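Friday catch-up: hand-held grippers and the joy of clutter

Jan 9, 2026

I've finally got numbers back for the thing I've been muttering about since September, so this is a long one. Put the kettle on.

Quick recap if you've lost track. The Irstead project is my attempt to find out how much a grasping policy cares about the room it learned in. You collect demonstrations with a gripper held in your own hand, train on those, then put the policy on an arm and see how it copes somewhere new. My worry was that all our early data (the Sandach set, for anyone keeping score) came from one tidy bench with a plain backdrop, and that the policy had quietly learned the bench.

So the Rollow set is the opposite. Real living spaces, soft furnishings, shopping left where it was, and whatever awkward object came to hand. Same number of demonstrations as Sandach, 1,000 in each, so I couldn't fool myself by simply having more data!

Hangers were my favourite thing to pick up and also the worst. They're mostly holes, and the bit you want to grab is never facing the way you'd like. Sticks and handles look dead easy next to that, but they come in at an angle and the policy has to work out which way the long side runs before it closes.

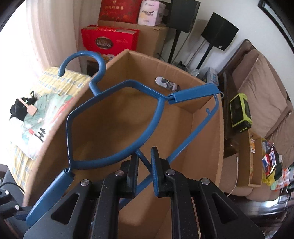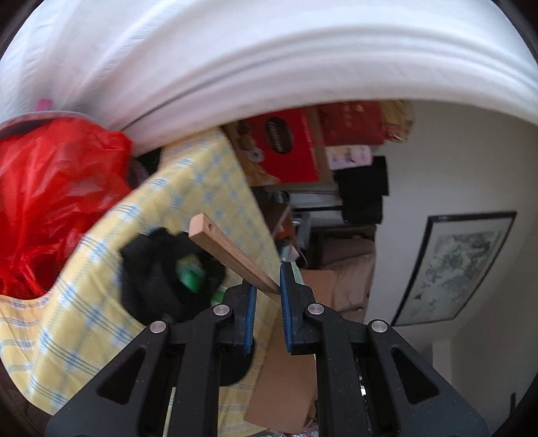

What came out

I ran 80 trials with each policy in a room that appears in neither set. The Sandach policy managed 8 clean grasps. I checked that three times because I thought I'd loaded the wrong weights. The Rollow policy got 52, and plenty of its misses were near ones where it touched the object and nudged it away.

On the original bench the two were much closer, with Sandach slightly ahead, so the messy data does cost you a little on home turf. I can live with that.

The part I didn't expect was the backgrounds. I went through Rollow and pulled out 266 demonstrations where the cloth or the boxes behind the object were really busy, then retrained without them. Performance in the new room dropped far more than losing that much data ought to explain. I'd been half tempted to throw those out as junk back in the autumn – very glad I was too lazy to do it.

Still to sort

Thin objects are a pain. The fingertips hide most of the thing just when you need to see it, and I suspect the policy is closing on a guess. I also want to try the same comparison on the Hughes arm, which has a slower wrist and might punish hasty approaches. And I need a fairer way of scoring a grasp that holds for a second and then slips, as at the moment I'm marking those as fails and feeling mean about it.

Code clean-up next week, if I can face it.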